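3. Where the free surface goes

3.1. The board as an anchor

We began the Trusholm study expecting to write mostly about storage. What caught our attention instead was the cutting board. In kitchen after kitchen it had a place of its own on the counter, and the other things kept to the sides. We call this the anchor pattern, and Figure 1 gives two views of one counter that shows it very clearly.
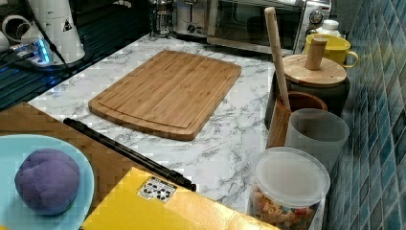
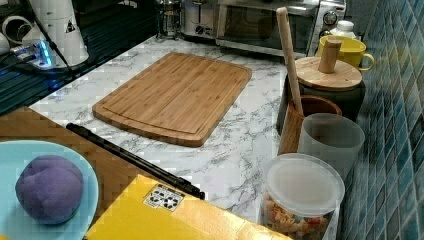

Figure 1. A counter with the anchor pattern, in two views. In both, the bamboo board lies flat on the marbled surface, with the toaster oven toward the back and containers along the tiled wall.

The anchor pattern matters because a counter is really two things at once. It is a shelf for whatever gets used every day, and it is a workbench. These two uses compete for the same few feet of surface, and most households settle the matter without ever talking about it. A board left out in the middle is a strong claim for the workbench. Once it is there, a bag of groceries or a stack of mail tends to land somewhere else. Several people in our interviews told us they had never thought of the board as saving a space, and then went on to describe exactly that!

We coded 865 counter layouts with the Kedex scheme, which sorts the surface into a back row, a side row and an open field. The back row is the strip along the far edge. The side row runs along whichever wall or cabinet closes off one end. Everything left over is the open field, and the coder notes whether a board, a tray or a mat lies in it. A board stored on its edge against the wall belongs to the back row and does not count as an anchor. Small things that stray out of a row were coded with the row they were nearest to.

The back row was the easiest part to code. Toasters, ovens and coffee gear are heavy or awkward to lift, and they stay put for months. The side row turned out to be far more interesting. It is where people keep what they reach for while standing at the board: spoons, salt, oil, a jar of something dry. It also holds a good deal that has no cooking purpose at all, and we were glad we had kept a separate code for it. One household kept a ceramic frog in theirs, between the sugar and the tea, and moved it with great care every time the counter was wiped.

3.2. Board angle

An unplanned finding concerns the angle of the board. Our coding sheet had two boxes, one for a board parallel to the front edge and one for a board at right angles to it. The coders asked for a third box on the first afternoon. Boards left out on the counter very often sit a little askew, and people who cooked daily were quite definite in the interviews about liking them that way. Some said it suited the natural line of the forearm when slicing. Others said it left a better corner for pushing scraps into a bowl. We added the box and recoded the layouts done up to that point — a tedious job, but well worth it.

We did not record which hand each person cuts with, and we regret it. The Pananora follow-up will include this question, along with a short diary kept over 20 days so that board position can be set against what was cooked.

3.3. Side rows and reach

The next question is how far the side row can grow before it begins to eat into the open field. Depth is the measure to watch here. A row one container deep can run the full length of a wall without getting in the way of the board, while a row three deep blocks the elbow long before it runs out of wall. We return to this in Section 4, where row depth is compared with the cooks' own ratings of how crowded their counter feels.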